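In praise of the dish rack that stays out

I grew up in a house where the drying rack was something to hide. Company came, and the rack went under the sink with whatever was still dripping on it. I did the same in my first three apartments. Then in January I gave up, left the rack out on the table for good, and I have been happier in my kitchen ever since!

My case is simple. A rack with wooden pegs is the best shelf most of us will ever own. You reach for a cup and there it is. You don't open a door, you don't move the four cups in front of it, and you never find out that the one you wanted is at the back behind the gravy boat. I timed nothing and I measured nothing, but I cook more. I'm sure of that.

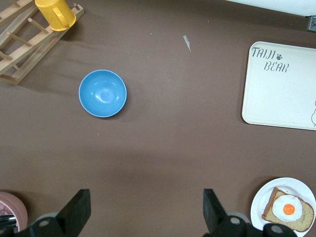

Wooden rack, yellow cup, blue bowl, and a lot of bare tabletop.

And look at the color! People spend real money on prints for the kitchen wall and then shut their dishes away in the dark. A yellow cup on pale wood does more for a gray morning than any print I own. I once paid 40 dollars for a framed lemon. It hangs by the door and I haven't looked at it in a year.

The usual objection is clutter, and I take it seriously, having lived with plenty. My friends at the Ritberg cooking club (wonderful cooks, all of them, and very firm about cabinets) say that one thing left out invites 100 more. Maybe so. My answer is to own fewer things and like them better. I went through my cupboards and gave away 22 mugs, most of which had come free with something, and a Zellell salad spinner that took up half a shelf. What remained fit on the rack with space left over.

The other half of this is letting the food stay out too. Fruit on a board gets eaten, and fruit in the crisper drawer gets discovered – usually too late, and usually by smell.
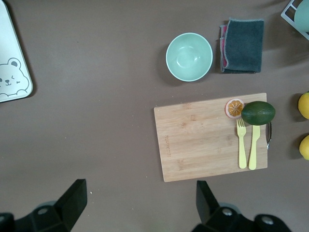

Words and kitchen opinions: Mesfin Yilma | 11 February 2022

Put a halved orange next to an avocado and a couple of lemons and you have lunch half decided before you've thought about it. Plastic forks and knives in a soft yellow are fine company for them. I used to be a snob about plastic, and then I ate a great many good salads with it. A bowl waiting nearby helps, and so does a folded cloth within reach, because oranges run everywhere.

So leave your rack out for a couple of weeks. Wipe under it now and then, please – the wood will thank you, and so will the table. If you still want it back under the sink after that, fine, but keep one good cup out where you can see it.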